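Home | Kitchen | Pantry | Laundry | Workshop | Ask Areti

Crackers and Sandwich Cookies: Keeping, Packing, Saving the Stale Ones

Quick page this week, lunches have started again and I get the same cracker letters every September. Orange ones, plain ones, the cream-filled kind. Most of it works for all of them.
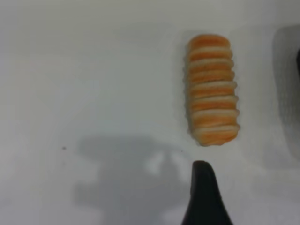 Once the sleeve is open

Don't fold the end over and hope. Twist, then clip. Binder clip is fine. Clothespin is fine too but they slip on the shiny sleeves.

Better: whole stack straight into a jar with a rubber ring. Tall narrow jar, not a wide one. Less air in there. Slide them in sideways with the jar lying down, then stand it up slow. Dropping them in from the top = crumbs at the bottom by the second cracker.

Tins look nice. Most tins leak air around the lid. Strip of wax paper over the opening before you press the lid down, helps a lot.

Never in the fridge. They come out bendy.

Never in the same jar as soft cookies, and not with bread either. Crackers drink up whatever damp is going. Also keep cheese crackers away from anything sweet, a ginger cookie that tastes of cheddar is a sad thing.

Write the date on a bit of masking tape. I give an opened sleeve 7 days in a jar in my kitchen, longer in winter when the heat's on. Your kitchen may be damper than mine.

Packing for lunch

Stack on its side, not standing. Standing up, the bottom one takes all the weight and the filling squeezes out the edges.

Wrap the stack snug in a half sheet of wax paper, twist both ends like a candy. Snug, not tight. Then in a hard box. A bag is no good, the apple always wins.

No hard box? A clean mug with a lid, or one of those short round tubs from deli counter. Stuff a paper napkin in the gap so nothing rattles. They need a napkin anyway.

Keep away from grapes and cut fruit. Same box is ok if there's a real wall between. A paper cupcake liner is not a real wall.

Cream or cheese filling goes soft in a hot car. Ice pack at the other end of the bag, wrapped in a dish towel so the wet doesnt get to the crackers.

Crisping up stale ones

Plain crackers: oven at 300, flat on a bare sheet, single layer. Few minutes. Watch them. Orange cheese ones go from fine to brown really fast, and the burnt cheese smell stays in the curtains.

Let them cool all the way on a rack before you taste one. They're still soft when warm, people think it didn't work and put them back in. Don't. Cool first.

Sandwich kind: don't bake. Filling runs. Pull them apart, scrape, crisp the outsides, put new filling in. Peanut butter or cream cheese with a bit of salt. Or just eat them soft, I do.

Microwave makes it worse. I know what your sister said.

Broken ones and crumbs

Save them in a freezer bag, keep adding. When there's enough:

- rolled flat with a rolling pin, on top of mac and cheese with melted butter
- in meatloaf in place of breadcrumbs (go easy on the salt then, crackers have plenty)
- over baked tomatoes
- pressed on chicken with mustard underneath

Sweet ones, crush for a pie crust. My small pie dish takes 14 cookies if they're the thin kind. Cream filling can stay in, just use less butter.

Keep sweet and savory in separate bags and LABEL them. Crumbs look alike frozen.

Orange dust

Dry brush first, then a damp cloth. Wet cloth first just paints it on. On a white table or counter, a little baking soda on the cloth, light circles, wipe again with clean water. Cloth napkins: shake outside, cold water, dab of dish soap, then wash as usual. Check before the dryer.

Crumbs in the lunch bag corners: turn it inside out over the sink. An old toothbrush for the seams.

From the mailbag

Theresia Berchtold wrote that she keeps a sugar cube in her cracker jar and swaps it when it goes soft. Tried it. Works ok, not better than the rubber ring, but cheap. She also says a few grains of rice in a tea bag. Havent tried that one yet.

Somebody asked about freezing whole sleeves. Yes, unopened, inside a second bag. Thaw on the counter with the bag still shut or they get wet outside.

More next time on flour and where to put it. Send questions, short ones please.

Areti

Contact | Copyright 2022 Areti Karras | Back to top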